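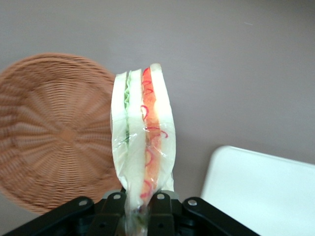
February, second visit to the Drillo

I came home at twenty past six and I want to write before I cook, otherwise I will forget the small things, and the small things are what Margaux will ask me.

So, the Drillo. It is the two-armed serving table that Starex wants to rent to us for the Trindade kiosk, for the night hours when we have no staff. Liltetix is the firm that sells it here and makes the installation. I was there the first time with Margaux Royer, and that visit was mostly coffee and slides. Today I was alone with Bianca Mocanu from Liltetix and a technician, Gervásio Fagundes, who speaks very little but answers exactly what you ask. I liked that.

I had asked for our own kind of goods and not the foam cubes from the first visit. They did it. There were sandwiches in clear wrapping, crackers in bags, chocolate, cookies, Coca-Cola, foil containers. I wrote on my paper that the sandwich is the real examination. A box is a box. But a sandwich in film has a soft body, and the film shines, and if you press it in the wrong place the customer receives something he will bring back.

The gripper takes it low, at the gathered part of the wrapping, and holds it standing up. I had expected it to squeeze the bread. Gervásio explained me that they teach it to look for the loose plastic first, and only if there is none it takes the bread by the sides, with less force. I asked to see the second way also. It was slower, and on one sandwich I could see the marks of the fingers in the bread afterwards. I wrote this down and Bianca saw that I wrote it down. She did not argue.

Our supplier in the new contract wraps tighter, without much loose plastic. I must ask Selim to bring me a few of theirs. If the good way of holding depends on a wrapper we will not have, then we are testing somebody else's kiosk.
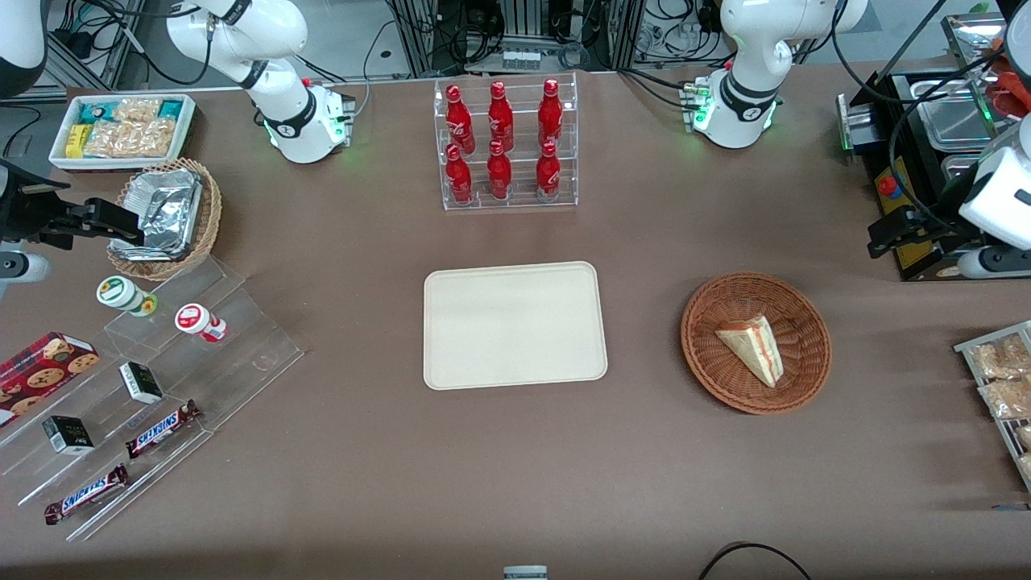

The Drillo table with both arms over the goods. Crackers at the back left, rack of baked goods on the right.

The order for the trial comes from a tablet. You choose, the arms bring the goods to the tray, and when the order is complete a small sound comes. I made my own orders because I do not trust prepared ones. I made one with a chocolate bar and a sandwich together, and one with only a bag of crackers, and one which I cancelled in the middle to see what happens. It finished the movement it had started, put the item back, and waited. The place where it put it back was a little crooked but still on the right shelf. For me this is acceptable. For Margaux I do not know, she likes straight things.

Bianca gave me the numbers on one sheet. The rent is 660 dollars in the month, with service included but the transport not included. The manual has 144 pages and I am supposed to read it before the end of the trial. I read eleven of them in the tram. It is written clearly, although the word "nominal" is used for everything and I had to look in the dictionary what they could mean by it. Under the safety chapter there is a good drawing of how far each arm can reach, and I copied it for the landlord, who wants to know if a child can put a hand inside.

The counter on the screen showed 3,781 picks since the last service. I asked how many of these were failures and Gervásio opened the list without asking permission from Bianca. I appreciated this more than the whole presentation. Most failures were with bags. He said the bags move when the arm touches their neighbour, and then the place the camera remembered is not the right place anymore, so it looks again, and this costs time. Twice it gave up and asked for a person. At night we have no person, so I need to know what the customer sees in that moment. Bianca promised a written answer. I have put it in my notebook with a line under it.

About the shelf I have mixed feelings. 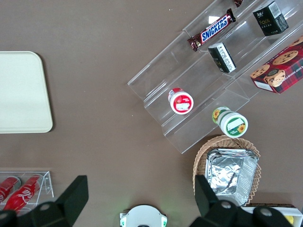 It is clear and in steps, and it is nice for the customer who looks from the front, he sees everything. But I asked if the arm has difficulty with transparent material and Gervásio said yes, sometimes, when the light comes from the side. In Trindade we have the big window toward the west. After four in the afternoon the sun is directly on the counter, I have complained about it for years when I read the till. They could give us the same steps in a matt colour, he said, but he had to ask the price. I also asked if round things roll on it. He said that they must be placed well in the beginning, and that the person who fills the shelf in the evening has to learn this. So the evening shift has a new task, and this is not written on the sheet with the 660 dollars.

I want to be fair. The arms are quiet, quieter than our old fridge. I could speak with Bianca in a normal voice the whole time. The red button is easy to find and I pressed it myself, with permission, and everything stopped at once. To start again took longer than I would like, and needed the password of Gervásio.

Sebastião Frota telephoned when I was already in my coat. He wanted to know only one thing, if it is better than the vending machine we had before. I told him that the vending machine could not handle a foil container at all, and that this one can, if it is placed flat. He said "so yes". I said it is not so simple, and he said he is in the car and we speak tomorrow.

What I have to do:

Get sandwiches from the new supplier, minimum one box.
Ask Liltetix for a run of 100 orders mixed by us, with bags between.
Price of the matt shelf.
What the customer sees when the machine gives up.
Who has the password at night.

I think I will say to Margaux that we should take the three months and not the full year. Starex offers a lower price for the year, naturally, and she will have seen it already. But I would like to have one summer afternoon inside the trial, with the sun on that counter, before I sign anything with my name.

My feet hurt from standing. There is still soup from yesterday and I will eat that one. The manual I leave in the bag tonight.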